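Handheld gripper: width reads closed while holding film-wrapped items
Forum: Grippers and End Effectors > Faults and Troubleshooting

wmckinnon
Posted Saturday, 9:14 am

Two handheld parallel-type grippers, blue pads, used as a pair for tabletop sorting into a shallow box. Since April the right unit has been dropping thin wrapped items in playback. The recorded jaw width goes to the closed value while the operator is still holding something. The arm then reproduces the recorded width faithfully and the item falls. The left unit does not do this.
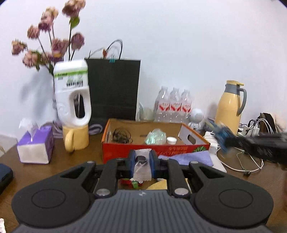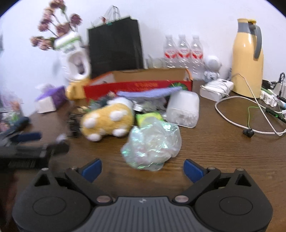
Candy and plastic bags are the usual kind of load.

Already tried: new pads, re-zeroed the width with a gauge block, swapped the USB cables, swapped the host ports. The fault stays with the right unit. I have 1,903 grasps logged on it and 79 of them show the false close. None of the 79 are on rigid items.

Firmware is whatever Pearce shipped on the second batch. Has anyone seen this?

ekkachai_m
Posted Saturday, 9:52 am

Does the false close come in gradually or as a step? A gradual one is normally the encoder magnet creeping on its shaft. A step is normally the deadband.

wmckinnon
Posted Saturday, 10:05 am

Step. It follows the real width down to 2 mm and then reads zero on the next sample.

ekkachai_m
Posted Saturday, 10:21 am

Then it is the deadband. Batch two snaps anything under the threshold to zero so that an empty closed gripper doesn't chatter. A film wrapper squeezed flat is thinner than the threshold. Lower it in the config and redo the zero. There is nothing wrong with the hardware.

THanner_no_it_is_Tanner
Posted Saturday, 11:30 am

I don't agree that this settles it. Both units have the same firmware and the same deadband, and the left one is clean. If the threshold were the whole cause you would see it on both sides.

Check the pivot pins on the right unit. We had one at Wadville where the inner pin had worn its bushing and the linkage had enough slop that the pads toed in at the tips. Tips touch first, the encoder sees less width than there is at the middle of the pad, and a thin item ends up under the threshold on that side only. Close it on a strip of paper at the tip, then at the heel of the pad. If the paper pulls out at the heel and holds at the tip, you have your answer.

Theresia

ekkachai_m
Posted Saturday, 11:48 am

Or the right hand just gets the thin items. Most operators are right-handed. He hasn't said how the objects are divided between the two sides.

wmckinnon
Posted Saturday, 12:40 pm

Fair point. The objects are not assigned to a side, the operator takes whatever is closer. I went back through the log and the left unit has film-wrapped grasps too, fewer of them, with no false closes.

Paper test on the right unit: holds at the tip, slides out at the heel with light drag. Left unit holds at both.

aquinlan
Posted Saturday, 1:15 pm

Before anyone lowers the deadband, please read this. We did it at the Fuststead line and got the chatter back. The arm's grip command then oscillated around zero with the jaws shut, and the finger drive ran hot enough to trip its thermal cutout. One operator reached in to free a bag while the drive was in cutout. It recovered on its own and closed on his glove. No injury, but that was luck.

If you change the threshold, set the drive so it does not restart by itself after a thermal trip. It is a separate parameter and ours came with auto-restart on.

Angus Q.

ekkachai_m
Posted Saturday, 1:33 pm

That is an argument for fixing the restart setting. The deadband is still too wide for film.

aquinlan
Posted Saturday, 1:41 pm

It is an argument for doing them in the right order. Nobody should have a hand in the jaws with the drive enabled either, and we changed our procedure to say so.

vhajdu
Posted Saturday, 4:07 pm

Witdale stocks the bushing. Replace both inner ones together, otherwise the pads will sit skewed. Do not use threadlocker on the pins, it wicks into the bushing. Cycle the jaws 300 times before you re-zero or the zero will move.

Also throw out the 79 grasps. Don't try to patch the widths. The other right-unit recordings have a width bias as well, it just didn't cross the threshold.

wmckinnon
Posted Saturday, 4:30 pm

Ordered two. Leaving the deadband alone until they are in, then I'll run film only on both sides and compare. Auto-restart was on here as well. It is off now.

Not convinced about discarding the rest of the right-unit data. The bias on a bottle or a box should be inside pad compliance.

vhajdu
Posted Saturday, 4:44 pm

Measure it before you decide. Same paper test, but with a gauge block at tip and heel, and post the difference.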